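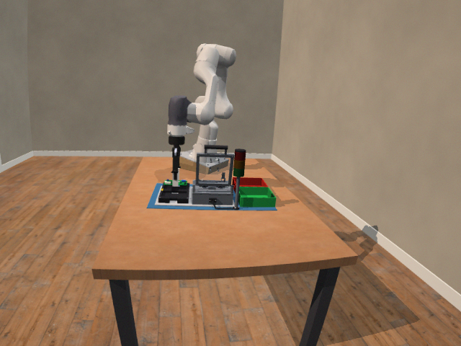
Prolley Order Picking Trolleys

Search products, part numbers, guides
Go

If your team spends its shifts walking up and down the aisles collecting small goods, the Prolley was made for you. We have been building picking trolleys at our Kundgate works since 1993, and this is the one we would keep if we could only keep one. It steers beautifully, it carries far more than its size suggests, and it goes through an ordinary doorway without anybody having to breathe in.

The idea is simple enough. Orders go into bins on the shelves, the picker pushes the trolley along the face of the racking, and by the time they get to the packing bench every order is already sorted. No second handling, no piles on the floor. We have seen it used for spare parts, books, seeds, dental supplies and (our favourite) a warehouse full of buttons!

Frame and shelves

The frame is welded steel tube, powder coated in light grey or blue. Shelves hook into slots up both uprights, so you can move one without tools in less time than it takes to find a spanner. Each shelf can sit flat or tip back a little towards the picker. Most customers tip the top ones and leave the lower ones flat, and heavy cartons should always go on the flat ones.

Every shelf has a lip along the front to stop bins creeping forward over bumps and expansion joints. Label strips clip to the lip and take either paper inserts or stick-on barcodes.

Castors

This is where the fourth version really shines. The two fixed castors have moved to the middle of the base, with a swivel castor at each corner, so the whole trolley turns on the spot. If you are used to the old pattern with fixed wheels at the back, give it a morning — people tend to oversteer at first and then never want to go back.

The tyres are grey rubber and leave no marks on sealed concrete. For cold stores, ask for the Britside castor set, which has a different grease in the bearings and a harder tread. It is a bit noisier on rough floors, but it rolls far more freely in the cold.

Brakes are fitted to the two castors at the handle end. They lock the wheel and the swivel together, and you can work them with a safety boot on.

Sizes

Prolley Narrow — 975 mm long, three shelves, takes 18 small bins
Prolley Standard — four shelves, takes 23 small bins with room for a carton on the base
Prolley Step — as the Standard, with a folding two-tread step at the handle end

The Step has a spring under the lower tread. When someone stands on it, rubber feet press down on the floor and hold the trolley still. Step off and it lifts again, ready to push.

Extras

The Yoshida writing shelf is the one everybody orders in the end. It clips over the handle, holds a clipboard or a tablet, and has a deep groove for pens. There is also a scanner holster, a mesh back panel for tall loads, a hook for tape guns and a towing bar for use behind a tug at walking pace. The towing bar does not fit the Step.

Bins are sold separately. We stock them in red, yellow and green, with or without dividers.

Looking after it

Wipe the frame down with warm soapy water and keep pressure washers away from the castors. String and stretch wrap are the great enemies, so have a look round the axles every month and cut away anything that has wound itself in. Castors, shelf hooks and brake pedals can all be bought singly and fitted with a 17 mm spanner. Shelves from the third version fit the fourth, but the bases are not interchangeable.

Delivery and trying one out

Trolleys arrive flat on a pallet with the castors already bolted to the base. Two people can put one together easily, and the sheet in the box has big clear drawings.

We are very happy to lend you one for a fortnight, as you learn so much more from pushing it round your own aisles than from any page like this. Ask for Brynhildur Kirkegaard on the sales desk and have your narrowest aisle width and your bin sizes to hand. She can also tell you which colours are on the shelf. Please note that the works is shut for the first two weeks of July, and loan trolleys booked before then can stay with you until we reopen.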